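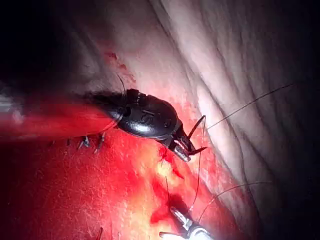 Why does my house change every time I log in to the Kvaran fan forum?
The sorting quiz saves your result in the browser first and only copies it to your profile when you press Keep on the last page. If you close the tab before that, the forum picks a house again at your next login.

Ticket 551
Board: Book Tags and Quizzes
Status: open

Member finished the 30-question sorting quiz and got Wunel. Next login showed Briltthorpe. Tried it in 2 browsers, same result. Member did press Keep.

Update, 4:15 pm
Reproduced on a test account. Keep works for the first 8 chapters' tags but fails if the member has also filled in the Jonoswood companion tag. The companion answer overwrites the house field.
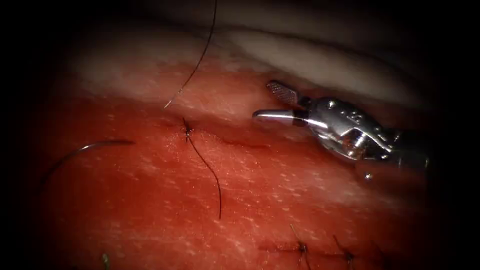

The house badge has a second fault, reported in the same ticket. The bracket around the house name should close once the result is saved, and on affected profiles it stays open. Clearing the cache does not close it.

Workaround: delete the companion tag, retake the quiz, press Keep, then add the tag again. Old posts will show the wrong house until the September rebuild.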